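purnow-drive-logs

Speed, RPM and fuel notes from a bunch of little Purnow sedans and vans, all in one place so we can stop arguing from memory.
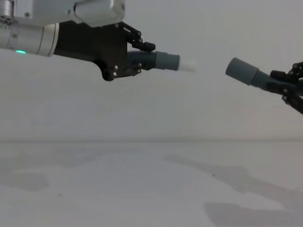
Two robot arms, end to end, gray wall behind.

Last updated: November

What you get

This is a folder of CSV files with drive logs from Purnow owners, plus a couple of small Python scripts to read them. There are 133 drives from 11 cars. Most are sedans, a few are the van with the long roof, and one is a pickup that used to be a van until somebody got busy with a saw. If you own one of these you know how the conversation goes: somebody says theirs pulls fine on the highway, somebody else says theirs runs out of breath on any kind of grade, and then you find out they have completely different final drives and tires and they were never talking about the same car in the first place. I got tired of that (and I was one of the worst offenders!) so I started writing things down.

I drive a sedan myself, an early one with the stock engine and the tall final drive. It's slow away from a light and pretty happy once it's moving. Keep that in mind when you read my notes, I'm biased toward the tall gears and I know it.

The three gearbox setups

Everything in the data is tagged with one of 3 setups:

stock - the gearbox as it left the factory, with whichever final drive that model year got. The sedan and van are different here, and the sub-tag tells you which (stock_s or stock_v).

temmont - the Temmont final drive kit, the taller one. It drops revs at a cruise and takes some of the jump out of the car around town. A lot of people fit it and then complain about hills.

stastny - a box rebuilt with the Šťastný close-ratio set. I wrote it without the accents in the files because my spreadsheet kept mangling them. The proper spelling is Šťastný and I'd appreciate it if you used it when you write about it.

If you have both the Temmont final drive and the Šťastný gears, tag it stastny and put "temmont fd" in the notes column. I know, I know, it should be its own tag. Only one car has that combination so far and I'd already sorted all the folders when it showed up.

Files

drives/ has one CSV per drive, named with the car code and a running number. The car codes are just letters, no plates, no owner names.

cars.csv has one row per car: body, engine, carb, gearbox setup, tire size, and whatever the owner wanted to say about condition. Read the condition column. "Good runner" means very different things to different people.

routes.csv lists the roads people drove, with a rough idea of how hilly each one is. The hilly rating is flat, rolling or steep, picked by the driver, so don't treat it as survey data.

read_logs.py loads everything into one table. plot_rpm.py draws speed against RPM with one color per gearbox setup. It's ugly but it works on my laptop and on one other laptop.

Columns in the drive files

time - seconds from the start of the log. It doesn't always start when the car starts moving, some people let it idle for a while first.

speed_gps - miles per hour from a phone or a handheld GPS. Owners who log in kilometers get converted before I save the file, and the original goes in drives/original/ untouched.

speed_dash - what the speedometer said, if somebody read it out loud or had a camera on it. Blank most of the time. When it's there it's good fun, the dash in some of these cars is wildly optimistic.

rpm - from a clip-on tach or the ignition lead. A few cars have no tach at all and the column is empty. Please don't fill it in from gear ratios and tire size, I've tried that and the tire sizes people write down are often the ones that came with the car instead of the ones on it.

gear - typed in afterward by the driver, so expect it to lag by a second or two around each shift.

load - driver only, two up, full, or towing. Nobody should be towing with one of these but there you go, it's in there.

notes - anything at all. Headwind, stuck behind a tractor, heater cable came off. I leave the wording alone apart from phone numbers.

Fuel is kept in cars.csv as a running record for each car, tank to tank, because a single drive is too short to say anything useful.

How it was collected

It started with me and one friend on the Meltadthorpe road. It has a long flat piece, then the climb past the quarry, then a few miles of rolling stuff where you never quite settle into a gear. We ran it back to back on a Wednesday evening, swapped cars, and ran it again. After that I posted the numbers in the owners' group and people began sending their own.

Ľubomír Vlček sent by far the biggest batch. His van is the one coded F, and he's logged it in all kinds of weather with the same tires and the same tach the whole time, so if you only want to look at one car, look at F. He also caught that my first version of the script was reading decimal commas wrong, which had made his van look a whole lot faster than it is. Sorry, Ľubomír! Fixed now.

There's no fixed test procedure. I thought about writing one and decided people wouldn't follow it, and I'd rather have real drives to the store and back than an empty folder. A drive gets in if it has a GPS speed column, a car I can tie it to, and no obvious nonsense in it.

Cleaning

I cut out the stretches where GPS drops to zero in tunnels or under thick trees. I mark them in the notes so you can tell where a gap is. I also trim the first and last bit of any drive that starts or ends at somebody's house, and I take the latitude and longitude out of every file before it goes in. Some logs come in with one reading per second and some with one every few seconds, and I leave that alone. read_logs.py can resample if you ask it to.

RPM spikes from the clip-on tachs are still in there. If you see an engine jump to a silly number for one reading and come straight back, that's the tach picking up noise. plot_rpm.py has a switch called smooth that hides most of them. I left it off by default so you see what's really in the file.

Stuff to be careful with

The cars aren't a fair sample of anything. They belong to people who care enough to stick a tach on a tiny old sedan, and those cars are usually tuned better than the one sitting under a tarp behind the barn. Don't use this to tell somebody what a random Purnow will do.

The Temmont cars are nearly all sedans, and the vans are nearly all stock. So when the plot shows the Temmont cars holding speed better on the flat, part of that is the gearing and part is that they aren't pushing a van through the air. I can't separate the two with what we have. If you've got a van with the Temmont kit, please, please log it.

The steep routes are mostly the Meltadthorpe climb. If your hills are different your results will be too. My sedan drops a gear halfway up with two people in it and I can't always tell from the log if I had to or if I just lost my nerve behind a truck.

Fuel numbers are only as good as the fill-ups. One owner fills until the pump clicks, another fills until he can see it in the neck. I wouldn't read anything into a small difference between two cars. Looking at one car before and after a change is a lot more useful, and cars B and F both have long enough records to do it.

Altitude isn't in here. I took it out along with the positions and I kind of regret it, but GPS altitude on an old phone is pretty bad anyway.

Sending in your own

Any logging app that spits out a CSV is fine. Send the file with a few lines on the car: body, engine, carb, gearbox, and the tire size read off the sidewall (go look, don't guess). A drive of over 20 minutes is ideal, with a bit of town and a bit of open road in it. Shorter ones get in too if they show something interesting, like a hill or a full load.

Tell me if you changed anything since your last log. Even plugs. I make a new line in cars.csv each time, with a letter after the car code, so B becomes B-a, then B-b. If I get it wrong just yell.

And please log with your phone in a mount or in the passenger's hands. I've had one video sent to me where the driver was plainly holding it, and I didn't use it.

Running the scripts

You need Python and pandas, plus matplotlib for the plots. Put the whole folder somewhere, open a terminal in it, and run read_logs.py first. It writes all_drives.csv, and plot_rpm.py reads from that. If the plot comes up blank, you probably picked a car with no tach.

Paths with accents in them broke on one Windows machine and I haven't worked out why. Moving the folder to a plain path got around it.

Using it

Do what you like with the data. If you put a chart in a club newsletter, mention where it came from and which cars are in it, since a chart with no car list is how the old arguments got going. The owners all said yes to sharing on the understanding that they stay as letters, so don't go trying to match a letter to a plate from a show photo. Ľubomír is fine with being named.

To do

Split the combined Temmont and Šťastný car into its own tag.
Redo the route ratings so one person does all of them.
Get a second van on the Meltadthorpe climb, same day as F if we can manage it.
Chase car H for the tire size, he still owes me a look at the sidewall.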